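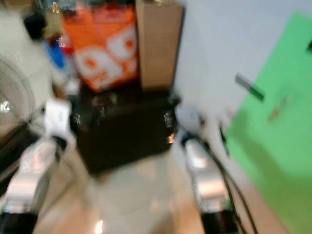 Corner stack before sorting: dark box at the bottom, orange bag and tall carton above it.

May, 14.20. Store corner, Gramness job

Purpose: clear the corner so the floor tiles can be checked along the wall, and get the packing stock back into a state where it can be found. Carried over from the Brisungate list, item 3.

Starting state. The large dark box stands directly on the tiles and carries the rest. The orange bag and the upright cardboard box sit side by side over it, pressed together. Small items are further back, to the left of the bag: one red, one blue, one black, one beige. Fan at the left.

Remarks on the stack. A tall carton on its end is a poor thing to keep at height. The base is small for the height and the bag next to it gives way under side load. If the bag goes first the carton loses its support on that side. Order of work is therefore carton, bag, small items, dark box. The fan gets moved before any of it, lead coiled and tied.

Rules for the sort, same as for the Chien shelves:
Anything unlabelled gets a paper tag before it leaves the corner.
Bags are emptied on the bench, never on the floor.
Cartons with a soft base are flattened and go to the recycling cage.
Small items go in one tray and are dealt with last. Limit 2 trays. A third tray means the sort has been put off again.

Space. Shelf bay 16 is allotted to this lot. Clear depth is 100 mm less than the bay beside it, so measure the dark box before carrying it over. If it will not go in, it stays on the floor but on battens – the tiles need to be mopped under and the last box left standing flat on them marked the grout.

The Fonusthorpe inventory has a line for "misc. packing, corner" with no quantity and no date. Strike it once the tags are written and enter the contents separately. Do not copy the old line forward.

Open points:
Battens: check offcuts rack, otherwise cut from the long length by the door.
Tag stock low, reorder with the next stationery list.
Fan guard to be brushed out before the fan is put away. Spare fuse in the bench drawer, left side.
Tile check to follow once the floor is clear. Use the straight edge and note any that rock.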